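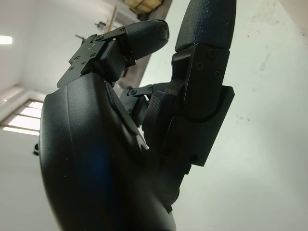
Hands: what we are asking for next year

The equipment budget for the Jorimico workshop closes at the end of July, so this is a note on where the gripper money stands and what still has to be decided.

We are asking for two more hands for the Flumen line. Sigita Avotiņš has the quotes. The price from Stankevičius includes the mounting kit and one spare set of fingertip pads per hand, but delivery is extra and has gone up since the last order. Lead time is some 40 working days, which puts us into autumn even if the order goes out on the last day of the budget round.

Fitting will be done in-house. Please don't book the cell for other work in the first week after delivery, as we lost three days to that last time.

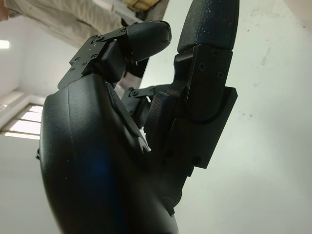 Spares are the part of the request that gets cut most often, and this year we have given them their own line. Last year they sat under general consumables and the money went on cable and filters. Pads come first. They have a fine, grainy surface that gathers white dust, as the tall finger does, and we would like to be able to change a pad the same day. After pads come the small screws for the finger plates, which we will buy in bags of 100. Vasilică Văduva has asked for a proper set of drivers to go with them, kept in the cell and signed out.

We have left out a service contract. Dulness offered one, but it covers two visits a year and no parts, and the visits can't be moved once booked. We would sooner put the same sum into a third hand the year after.

If your team expects to need time on the new hands before Christmas, tell Sigita by Friday with the number of hours. She will add it to the request before it goes up.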